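Cudby (shoe)

The Cudby is a lace-up ankle shoe with a low stacked heel, a rounded toe and a strip of contrasting leather running from the top of the tongue to the sole. It takes its name from the village of Cudby, where it was first made, and where opinions about it remain mixed. It should not be confused with the Cudby slipper, a soft indoor shoe from the same workshop that has no heel, no laces and few defenders.

The shoe is generally sorted with country footwear, although it performs poorly in the country. The sole is thin, the welt takes in water at the toe, and the pale leather used for the classic version shows every blade of grass it has met. Its reputation rests on town wear, where it has gone in and out of fashion often enough that most closets of a certain age contain a pair waiting for the next turn.

Origins

The first pairs were made by the firm of Cosgrove, a harness maker that had begun to run short of horses to make harness for. The firm had a large stock of narrow bridle leather and a workforce that knew how to sew it, and the strip down the front of the shoe is usually explained as a way of using both. Company literature of a later period calls the strip "a line drawn from the heart to the road." The cutting-room ledger calls it "offcuts, front."

Early Cudbys were sold by mail and came in a single width, described in the catalog as "natural." Customers whose feet were something else were advised to wear the shoes in the evening, when, according to the catalog, the foot is more agreeable. Returns were heavy. A second width was added within a year and named "generous," and it outsold the first by so much that the first was dropped, leaving Cosgrove with a single width again.

The town of Milludbridge, a short ride from the village, became the center of the trade once the railroad arrived. Cosgrove moved its lasting room there and kept only the finishing bench in Cudby, chiefly so that the name could go on being stamped in the sole. Rival makers in Milludbridge objected to this arrangement for years, then copied it.

Construction

A standard Cudby upper is cut in five pieces: two quarters, a vamp, a tongue and the strip. The strip is sewn last, by hand, with 27 stitches visible on each side. This number has been treated with great seriousness by collectors, who regard a shoe with any other total as a factory second or a forgery. Surviving pattern cards suggest that the number was settled by the length of the strip and the size of the needle, and that larger shoes were allowed more until a retailer complained that they didn't match the advertisement.

The heel is built up from layers of leather and pinned. On older pairs the pins work their way upward over time, and the wearer becomes aware of them. Later pairs use glue, which collectors consider a decline. 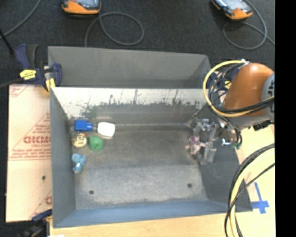 Lacing is through four pairs of eyelets. Cosgrove supplied the shoes with flat waxed laces in a brown that matched neither the upper nor the strip, and owners have replaced them almost without exception. An unworn pair with the original laces can bring twice the price of one without, which has led to a small market in the laces alone.

The strip

In the classic version the upper is tan and the strip is oxblood. Other combinations were offered from the start, among them black on gray, green on brown and a short-lived white on white, on which the strip could be found only by touch. The last of these was aimed at summer resorts and was withdrawn after one season. It is now the rarest of the regular colors and is admired mostly by people who have never had to clean one.

A persistent story holds that the color of the strip once signaled the wearer's trade, with oxblood for clerks and green for surveyors. There is no evidence for it before a department store brochure that was, at the time, trying to sell green ones.

The Ciltby dispute

The best-known episode in the shoe's history is the quarrel with Ciltby, a maker of inexpensive women's footwear that brought out a shoe with a strip down the front and called it the Ciltby. Cosgrove complained that the name, said quickly in a noisy shop, was indistinguishable from its own. Ciltby replied that this was its name, that it had been its name for longer than Cosgrove had been making shoes, and that it would be glad to hear what Cosgrove proposed it should be called.

The matter was settled privately. Ciltby agreed to move its strip to the side of the shoe, where it looked rather better, and sales rose. Cosgrove brought out a side-strip model of its own the following March. It was not a success, and unsold pairs were still being offered at the Milludbridge outlet long after the outlet had stopped selling anything else in leather.

Decline and revival

Production fell steadily as lighter shoes came in. Cosgrove tried a rubber sole, a zipper and, for one autumn, a matching belt with a strip that ran the wrong way. The zipper model has its admirers. At the lowest point the finishing bench in Cudby employed 2 people, one of whom was officially a gardener.

The revival is usually credited to the stylist Lovely Abella, who put the tan and oxblood version under wide cropped pants in a magazine shoot and left the laces undone. Abella has said in interviews that the laces were undone because the shoes were a size too small for the model. The look was copied widely all the same, and for a couple of seasons it was difficult to find a pair of Cudbys being worn as intended, or by anyone who could walk quickly in them.

Cosgrove responded by reissuing the shoe at a considerably higher price and describing it as unchanged. Enthusiasts compiled a list of changes that ran to 52 items, beginning with the leather and ending with the tissue paper in the box. The company acknowledged the tissue paper.

Wearing and care

The Cudby is stiff when new. Traditional advice is to wear it indoors over thick socks for short periods, adding a little time each day until either the shoe or the wearer gives way. Stretching the vamp on a shoe tree is safe if done slowly, though the strip doesn't stretch at the same rate as the leather beneath it and may pucker. Puckering is permanent. Some dealers list it as "character."

Tan uppers should be brushed dry and treated with a neutral cream. Colored polish on the strip tends to travel, and a careless hand will turn a tan and oxblood shoe into an oxblood one over the course of a few winters. Restorers can reverse this up to a point – the stitching holds the color longest – but the cost is seldom less than that of another pair.

Sizing runs large in pairs made at Milludbridge and small in those finished entirely at Cudby. Pairs in which one shoe came from each place are not unknown.

In popular culture

The shoe appears in several detective serials, generally as a footprint. The contrasting strip leaves no mark on the ground, so its use as a clue has puzzled attentive viewers, and in at least one case the writers supplied a witness who had been lying under a hedge.

A bronze Cudby, left foot only, stands outside the old lasting room in Milludbridge. The stitches number 26.

See also

Ciltby (footwear)
Cudby slipper
Side-strip shoe
Welted construction

This page was last edited on February 4, 2026.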